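1/ We finished the bar corner at the shop over the weekend, so I'm going to put the whole thing in one thread. People asked about the wall, the rails and the glasses. I'll get to all of them.

2/ Background for anyone new. Starkano is a small place. We rent out party tableware and we have a counter up front where people come to look at things before they book. The back end of the counter was dead space with a coat hook and a box of lightbulbs.

3/ The plan was a fake bar. Customers want to see how the plastic stemware looks hanging up, the way it would at their own party. On a shelf it looks like a toy set. Hanging, it looks like glasses.

4/ The wall came first. I wanted swirls, the 1970s record sleeve kind. Printed, not painted – I can't paint a straight line, let alone a curved one.

5/ Got the print from Nudley. Coral, lavender, violet, pale blue and cream with a thin dark outline. I asked for three samples and taped them up for a week. The brighter one gave me a headache by noon. The one we kept is softer.

6/ We ran the pattern up onto the overhead piece too. That was my sister's idea and I argued against it. It cost extra and I thought it would feel like standing inside a sock. It's fine. It's better than fine, it makes the corner look finished.

7/ Hanging a print like this is slow. Find the middle, start there, work out. Don't start at a corner. I started at a corner. One panel came down and went up again, and the bands still don't meet perfectly on the left if you know where to look.

8/ Total for the print, both surfaces, was $253. Someone will say that's too much. It may be.

9/ Frame next. It's aluminum rail with a channel down it and screwed corner brackets. Most of ours is secondhand from a display that closed in October. You can move things along the channel without drilling new holes, and that's the whole reason I like it.

10/ If you buy used rail, clean it before you put it up. I cleaned the long pieces and skipped the short one, and now it has specks and grime on it that I can only reach with a toothbrush. It's on the list.

11/ Also check every bracket. Two of mine had stripped screws. You won't notice until there's weight on them.

12/ We left a plain white panel under one rail. I was going to cover that too. Then I held a colored glass up to the swirls and half of it disappeared. Against white you can see the shape. So the white stays.

13/ The rack is chrome wire with loops and spirals in the rods. It came from Zuvgate, who mostly sell kitchen stuff. $54. The stems slide in and the glasses hang by the foot.

14/ It's fussier than I like. You need to line the foot up before you push, and if you go in crooked it catches on the wire. After a day you stop thinking about it. 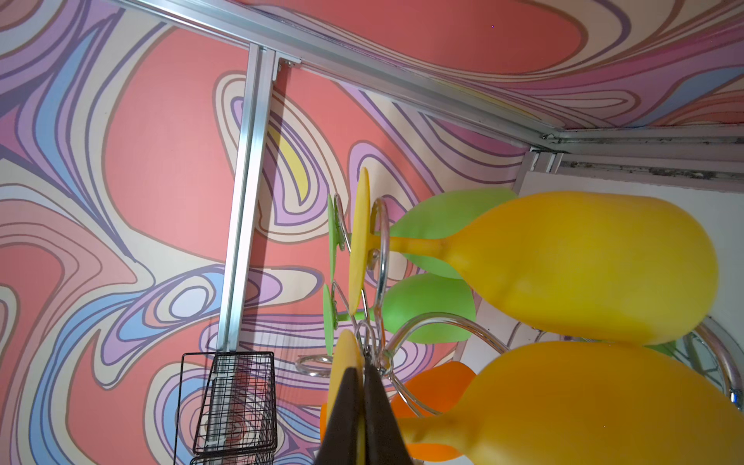 15/ I tried all one color first and it looked like stock. Mixed colors look like somebody is about to have people over. The big yellow is the one customers reach for. I'd put it where a hand can get to it.

16/ Questions about plastic. Yes, they're plastic wine glasses. We have real ones for people who want real ones. For a backyard with kids and a concrete patio I'm going to steer you to plastic every time.

17/ Washing: by hand, warm water, soft cloth. The dishwasher makes ours cloudy. Dry them before they go back on the rack or you get a drip mark on whatever is underneath. Learned that on an order pad.

18/ The black wire basket is for small things. Right now the plan is napkins and cocktail picks, but picks fall through the mesh, so they'll need a cup. I like that you can see the wall through it. A solid box there would have been a big dark lump.

19/ What I'd change: hang the basket a little higher, and buy the rail in one length where I joined two. And a light. The corner gets nothing from the front window after three.

20/ Somebody asked if you can rent the wall. No. It's stuck to the building. You can rent the glasses, the rack and the basket. Message the shop with your date and a head count.

21/ Posting this 2022-07-18 with the light still not bought. If anyone has a clip-on lamp they like that fits a channel rail, send me the name. Warm white please, the cool ones turn the coral gray.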